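Magnesium before bed: my notes after a month

I started taking magnesium at night in January. I had been waking up at three and lying there until the alarm, and a pharmacist suggested I look at my diet first and then try a low dose. I did both. I'm not a doctor, and this is only what I did and how it went.

The one I bought is magnesium glycinate, sold by Broltberg in tubs of powder. I stir a scoop into warm water 30 minutes before bed. It tastes a little chalky, and lemon helps.
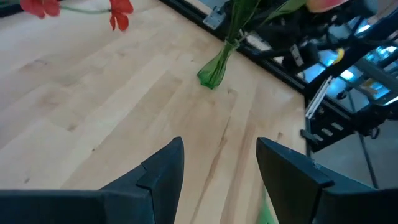 What changed and what didn't

For the first week I noticed nothing. After that I still woke up most nights, but I fell back asleep faster. My calf cramps eased too, though I had also started stretching after runs, so I can't say which one did it. My energy during the day stayed the same.

I kept a short sleep log for 24 nights. On 16 of them I slept through until at least five. I don't have a log from before, so I can't compare, and I wish I had started one earlier.
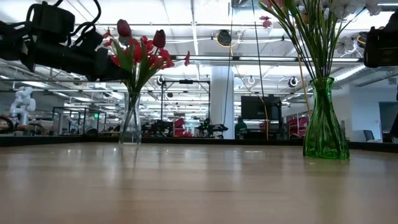 Loubna Hamdy
Writer and home cook

Food did at least as much as the powder, I think. I now eat pumpkin seeds on my oatmeal, black beans twice a week and a lot more spinach. I also stopped drinking coffee after lunch, and that was harder than any of the rest.

If you take blood pressure medicine or antibiotics, or have kidney trouble, ask your doctor before you buy anything. Too much magnesium can upset your stomach. I found that out when I tried a double scoop, and I went back to one the next night.

I have half a tub left. When it's finished I'll take a few weeks off and keep the log going.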